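The Tray Shift

12 shares | 4 comments

Pravesh Xaba had been told the job would be dull, and he had taken it anyway, partly for the pay and partly because his aunt in Fernel had a spare room with a good bed and strong opinions about breakfast. You put on the headset and the gloves, you moved your hands, and the robot moved its own. When you'd done the thing once you did it again, and every go was saved for the learning system to chew on overnight.

The robot was called Mandagi on the paperwork and Mandy by everyone else. Iltov wanted 430 good examples of trays being handled at the yellow table, and by the first Friday-feeling afternoon of the job (it was hard to keep track in there, with no windows to speak of) Pravesh had given them 300.

He had started out very tidy. He brought the hand in at the same angle every time, same speed, same grip, rather proud of himself, the way you'd be proud of a well-mown lawn. Then a note came back from the people at Jorau who did the training. It was a kind note. It said his examples were lovely and could he please be a bit less lovely, as the robot was learning one reach by heart and going to pieces whenever the tray sat anywhere else.

So he loosened up. He thought of his grandmother, who could lift a dish off a stove while arguing with someone in the next room, and he let the arm wander a little on the way over.

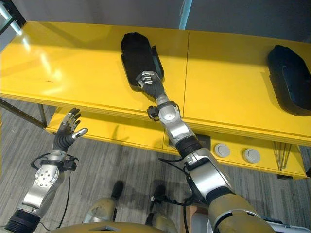
Number 366

He had the near end of the tray, fingers over the rim, and the left hand up and open with nothing to do. He always forgot the left hand. It hung about in the air like a guest who hasn't been offered a chair, and he wondered what the system would make of that, whether some day a whole row of Mandys would reach for a tray with the left hand lifted, as if they were about to say something.

"You're waving again," said the voice in his headset, which belonged to the night supervisor and always sounded as though it had a biscuit in it.

"I'm thinking," said Pravesh.

"Well, do you want to keep that one or chuck it?"

He looked at the hand for a while, the fingers spread, the thumb pointing in toward the middle. It was his own hand, really, in someone else's colours. His grandmother used to hold hers just so when she was getting to the good part of a story.

"Keep it," he said, and began on the next.

More stories

The Ferry to Fernel
Seven Jars of Marmalade
My Neighbour's Weather Vane
A Coat for July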